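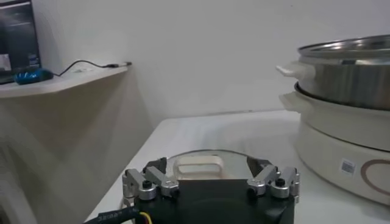 Wrist camera view: glass lid between the fingertips, electric cooking pot to the right.

skodine-lids

Grasp planning and replay tools for the Ono wrist-camera recordings. The package reads an episode, finds the lid handle, proposes a grasp and writes the result next to the source file. It does not drive the arm. For that, use Ferri.

Contents

episodes/ — 1107 recordings, one folder each
splits/ — train and test lists; 1103 episodes are listed
tools/ — replay, handle detector, grasp planner
config/ — camera and gripper settings

The four unlisted episodes have gaps in the joint log. They still play back, but the planner skips them.

Running it

Install the requirements, set JULLURA_ROOT to the data folder, then run tools/replay.py with an episode number. Add --plan to draw the proposed grasp over the video.

Known problems

Clear glass is hard on the depth estimate. The detector works from color only and takes the handle height from config/lids.yaml — check that value before adding a new lid.

The fingertips are always in view. Apply the gripper mask first, or the detector may pick up the metal links.

Episode 1428 has a late first timestamp. Pass --trim 11 to drop the opening images. Episode numbers are not continuous.

Changes

Apr 21, 2022: new gripper mask, splits rebuilt. The lists from February should not be mixed with these.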